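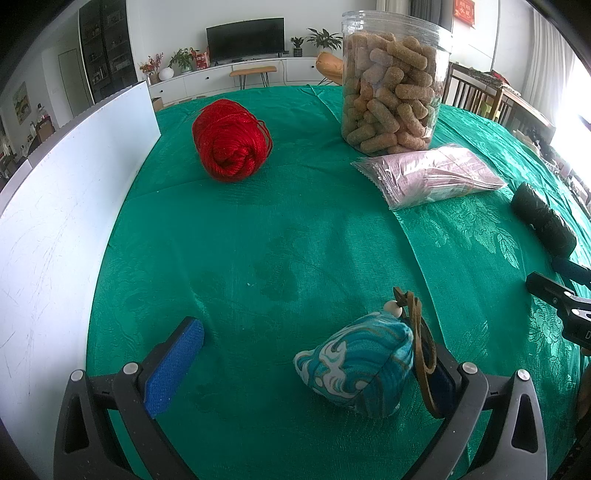

Drutbridge came from two goals down at half-time to beat Plandura 3-2 and move up to sixth, with substitute Jomar Pascual scoring twice in the last quarter of an hour.

Plandura had lost only once away from home all season and were ahead inside 6 minutes. A long throw was flicked on at the near post and the centre-back had a simple header from close range. The second came just before the break, when a free kick from the left went through a crowd of players and in off the far post.

Drutbridge had offered little up to then, apart from a low shot that the Plandura keeper pushed around the post. They were better as soon as Pascual came on at the restart. He won a corner with his first run down the right, and from it captain Dale Org, making his 100th appearance for the club, stabbed the ball in at the second attempt.

Plandura should have settled it on the hour. Their winger was clean through after a poor back pass, but he took one touch too many and the chance was smothered.
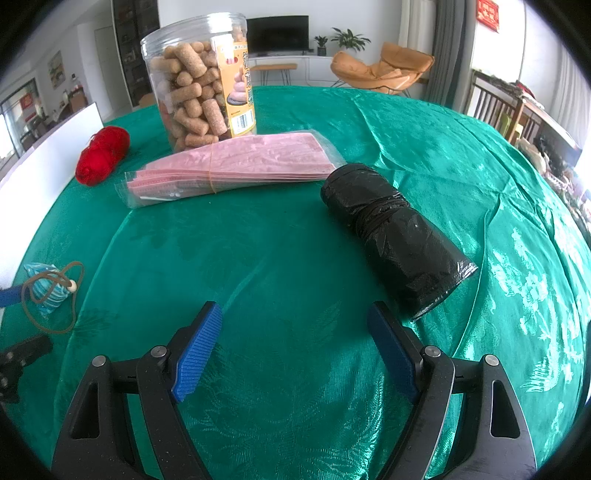 Pascual made it 2-2 with a curling shot from the edge of the area. The winner arrived four minutes from the end – a cross from the left was only half cleared and he volleyed it back past the keeper, who got a hand to it but could not keep it out. Plandura appealed for offside against a player standing in the goalmouth. The referee spoke to his assistant and let the goal stand.

Coach Aileen Lumanlan said she had been unhappy with the first half and had told the players so.

"We gave away two set-piece goals that we'd worked on all week," she said. "After the break we got the ball wide earlier and they didn't like it. Jomar has been asking for a start and he's made it hard for me to say no."

Plandura finished with ten men after their left-back was shown a second yellow card in stoppage time for dissent. He will miss the home game against Vornano.

Drutbridge are now two points behind fifth place with a game in hand. They have no new injuries, although Org was limping at the finish and will be assessed before training. The attendance was 2675.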